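In Defense of Folding on the Bed

Every few months I read again that we must fold our clothes on a table. The table is flat, they say, and the bed is for sleeping. I have folded on beds for most of my life, in three countries, and I would like to speak for the other side.

When I moved to Barrientos Street I had no table bigger than a tray. In the evening I put everything on the mattress and I worked there until it was finished. A bed gives you space on all sides of the shirt. It also gives you a good reason to finish, as you cannot sleep under your laundry. 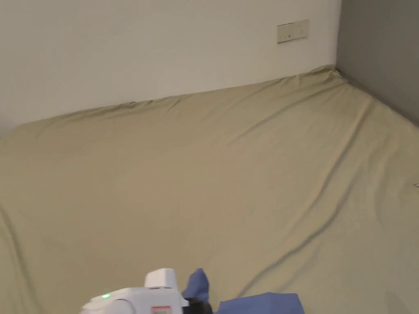 Blue cloth on a khaki fitted sheet.

The strongest argument against me is the softness. A mattress gives way under the hand, and the crease you wanted goes somewhere else. I accept this. But I think people ask too much from a crease. A T-shirt is not a letter to the tax office.

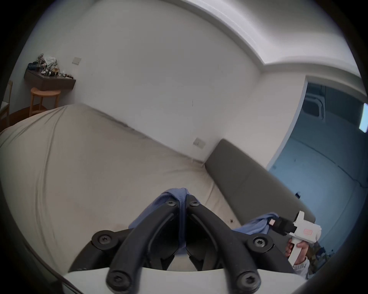
Gladys Rugemalira wrote to me after my last column that I am too kind to beds. In her opinion the back pays for it, because a bed is low and one bends for every sock. She folds on top of the washing machine, standing straight, and she is done before the news on Friday.

I tried her way for one month. My back was grateful, I must admit. But a sleeve was always hanging down, and twice a clean shirt fell behind the machine, where I do not like to put my hand. 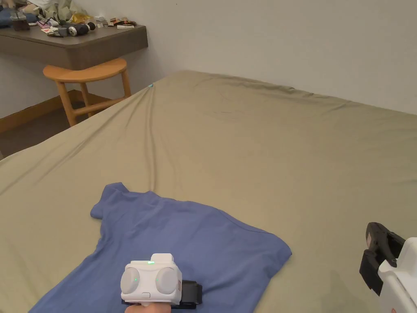 A T-shirt laid out flat on the bed.

So I came back to the bed, with one change: now I kneel on a cushion for the small things. For the shirts I stand. I smooth the cloth with my palm from the collar to the hem, and I do not pull at the sheet underneath,
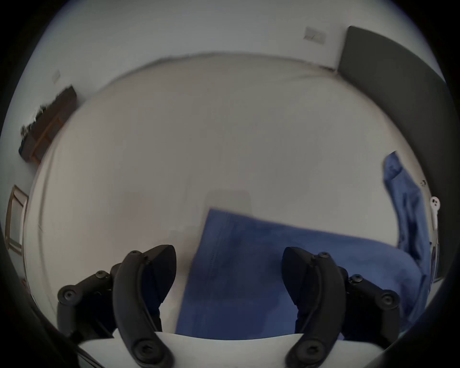
which only makes new wrinkles under the old ones. If the pile is still there at ten o'clock, I move it to the chair and I forgive myself until the morning.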